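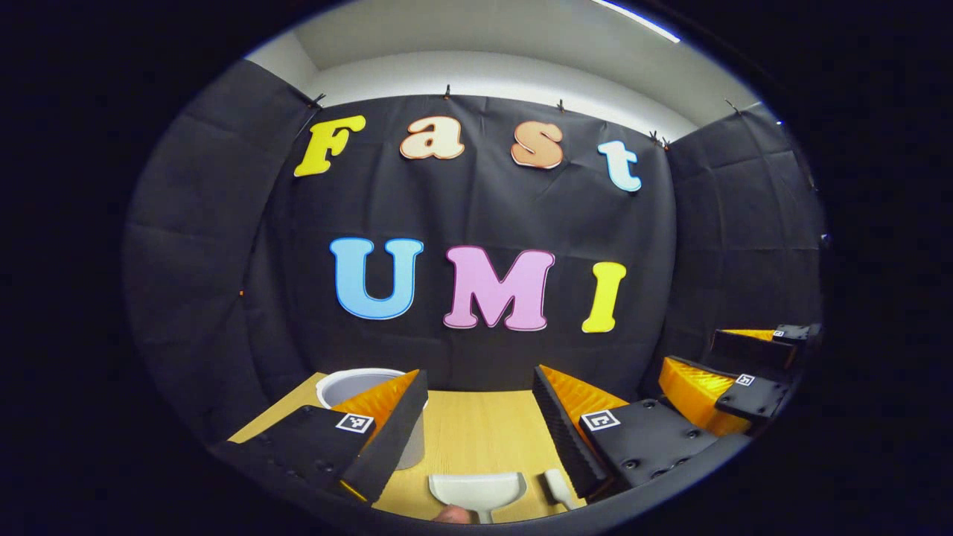

A hand-held gripper and a second gripper at a demonstration table with a dustpan, a hand brush and a bucket.

Hand-held gripper demonstration is a method for teaching manipulation skills to robots. A person performs the task with a gripper carried in the hand, and a camera fixed to the gripper records what happens. The recordings are later used to train a control policy, which is then run on a robot arm with fingers of the same shape. The method belongs to the wider family of imitation learning. It is also called in-hand demonstration, or robot-free demonstration, although the second name is disliked by some authors.

Background

Before this method, most demonstrations were given by teleoperation. The operator moved a leader arm or a joystick, and the robot followed. Teleoperation gives data which fits the robot exactly, but it is slow and the operator feels little of the contact forces. The other possibility was to film people working with bare hands. Such films are easy to make, but a human hand has many more ways to hold an object than a gripper with two fingers, and the difference must be corrected in some way.

The hand-held gripper lies between the two. The operator feels the contact through the tool and is limited to those grasps which the robot can also perform.

Equipment

The fingers are usually compliant. A common form is the ribbed fin, which bends around an object when it is pressed, with a ridged pad on the inner surface against slipping. Square printed markers are fixed to the fingers or their base, and the opening of the gripper is calculated from the distance between them in the picture. The lens is a fisheye type. It bends straight lines strongly, but it keeps both the fingers and much of the surroundings in view, and the surroundings are needed to estimate the position of the tool. 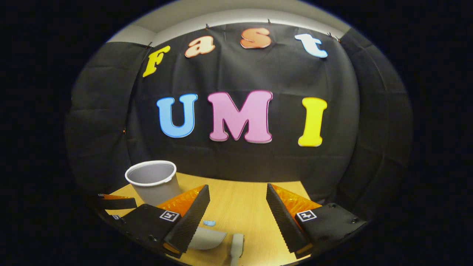 Position is normally found by visual tracking, often joined with an inertial sensor. Plain walls are difficult for this tracking. A dark cloth without any pattern gives few points to follow, and for this reason some laboratories attach letters or other coloured shapes to it. Tasks for two hands need a further step, in which the paths of both grippers are placed in one common map.

Sweeping with a dustpan and brush is a frequent test for two hands. One tool must stay low and still while the other moves towards it, and small pieces may roll in a direction which was not planned.

The Jerneten study

Ekaette Odukoya and Oona Riihimäki compared the method with teleoperation at the Jerneten laboratory in Amville. Five operators recorded 332 sweeping demonstrations with hand-held grippers. The policy trained on these recordings did as well as one trained on 1,000 teleoperated demonstrations, but it failed more often when the table was set at a different height. Muthu Lobo later repeated the study with seven operators and found a smaller advantage — he explained it by the longer training his teleoperators had received.

Limitations

A person can move the gripper faster than an arm can follow, or into places which the arm cannot reach. Recordings of this kind are usually removed before training. Fast turns and covered lenses also cause the tracking to be lost.

See also
Imitation learning
Teleoperation
Visual odometry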